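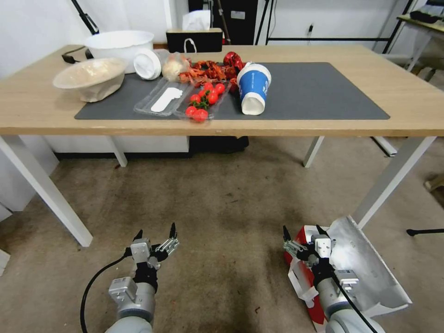 Figure 1. Two-arm station at Sturnley with the mixed grocery layout on the mat. Both grippers are open.

Progress report to the Chala fund, second period
Project: Comparison of two-finger grippers for packing of household goods
Date of report: Friday, October 11, 2024

1. Work done in this period

The two-arm station in the Sturnley room is now in daily use. Both arms carry the two-finger gripper from Custura, with black fingers and the factory linkage. The Helutance gripper, which is the second candidate in our plan, has passed the bench test but it is not yet mounted on the arms. For this reason all the results below are for Custura only.

We recorded 2508 grasp attempts. Of these, 2000 were made on single objects and the rest on mixed layouts of groceries and kitchen items. We also changed the head camera settings, so that the whole table and the floor in front of it stay in view when the arms are low.

2. Observations on the grippers

Rigid items with a clear edge, for example bowls and lids, are grasped well from both sides. Paper cups lying on the side are more difficult. If the closing force is left at the value for bowls, the cup wall bends and the cup turns between the fingers. We now use a lower force for cups and the controller selects it from the object class.

Clear plastic containers remain our weakest category. The camera often loses the rim of the container against the dark grey mat, and the fingers close too high. Cherry tomatoes in a clear tray are a good test for this, as the colour of the contents is found easily but the wall of the tray is not.

Bags were added to the test plan at your request. The fingers must enter the opening and close on one wall only, near the floor, where the wrist has little room to turn.
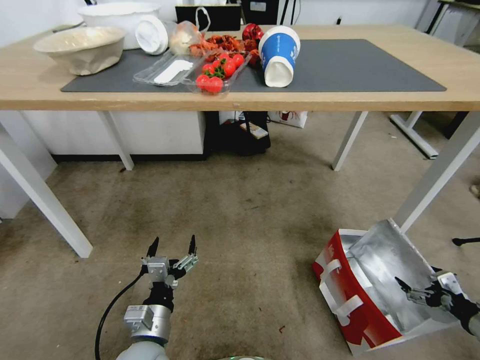
Figure 2. Bag task: the right gripper on the red and white shopping bag at floor level, left gripper open.

A silver inner lining gives strong reflections and the depth data there has holes. We are comparing two filters for this and will report the better one.

3. Budget

From the equipment line we have spent $2665, mainly on spare fingers and cables. An amount of $1210 is still available and we would like to keep it for the Helutance mounting plates.

4. Next steps

The Helutance gripper will be mounted on the right arm first, with Custura kept on the left, and the same layouts will be repeated. The comparison table for both grippers will be sent to you in December. We kindly ask you to confirm before then if the bag task should count in the final score, or be reported separately.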